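Travska Bench Cell: Set-up and Operator Guide
Section 5. Choosing and teaching a tidying task

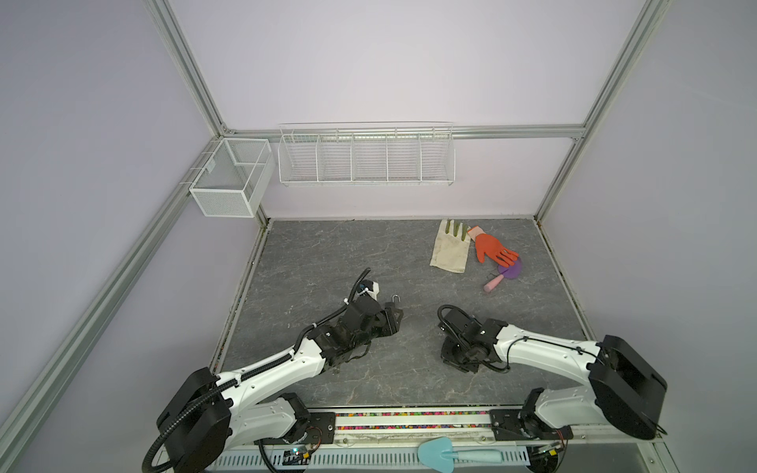

Can the cell put away household or workshop items without an operator present?
Only items it has been taught, from the part of the table where they were taught, and with someone close enough to reach the stop button. Treat every new item as untaught, including a second one of the same type in another size.

5.1 Scope

This section covers small sorting and putting-away jobs: picking a mixed item off the table and placing it in a wall basket or storage box. It does not cover folding, wiping, pouring or the handling of blades. For mounting and cabling see Section 2. For calibration of the wrist cameras see Section 4.

5.2 What to expect from the machine

Item types differ widely in difficulty. Use the grades below when planning a session.

Grade A. Rigid items with a handle or a narrow edge, such as a toy trowel. Normally taught in one session.
Grade B. Small metal parts, such as hooks and clips. The grip is reliable once made, but approach height must be set with care.
Grade C. Soft items, such as canvas or rubber gloves. The shape changes each time the item is put down, so a grasp that was good on one attempt may close on nothing at the next.
Grade D. Items lying over or against one another. Separate them by hand, or teach the separation as a task of its own.

During acceptance at the Tindville workshop, Ngọc Quách and Babak Kiani ran 182 attempts on a mixed set of Grades A to C. Most of the failures were gloves. A person clears the same table faster, and this should be made plain to any customer who asks whether the cell will save labour.

5.3 Before teaching

1. Check that the table between the two grippers is clear. Both arms will pass through it.
2. Check that the receiving basket or box is empty.
3. Lay the items towards the back of the table, a hand's width apart.
4. Note which way each glove is facing. Record palm up and palm down as separate starting positions.
5. Jog each arm to its rest pose and look along the cable conduit. It must not be pulled tight at the wrist.

CAUTION: Keep hands outside the posts whenever the drives are live. The arms can meet each other and anything between them.

5.4 Teaching a single item

1. Select the arm nearer to the item. Leave the other in its rest pose.
2. Guide the gripper to a point directly over the item and press Mark.
3. Lower until the fingers are level with the item's widest part. Press Mark again.
4. Close the gripper at the lowest force setting. Raise the force one step at a time until the item lifts without slipping.
5. Carry the item to its compartment and release it below the rim height, otherwise soft items catch on the mesh.
6. Return to rest and save the run.
7. Repeat steps 2 to 6 with the item turned to a new angle.

NOTE: For Grade C items, pinch at the cuff. A grip on the fingertips will lift the glove, but it tends to hang down and snag during placing.

5.5 Two-arm transfer

Use a transfer only when the first arm cannot reach the compartment. Bring the grippers face to face low over the table, close the second before opening the first, and allow a pause of 2 seconds between the two actions. Dorin Toma's settings for long-handled items are stored under the profile name Gravgate.

5.6 If a run fails

Dropped item: stop, switch off the drives, replace the item by hand and restart from step 1 of 5.4.
Gripper closes on nothing: check the starting position against the record made in 5.3.
Two failures in a row on one item: remove it from the task list and put it away by hand.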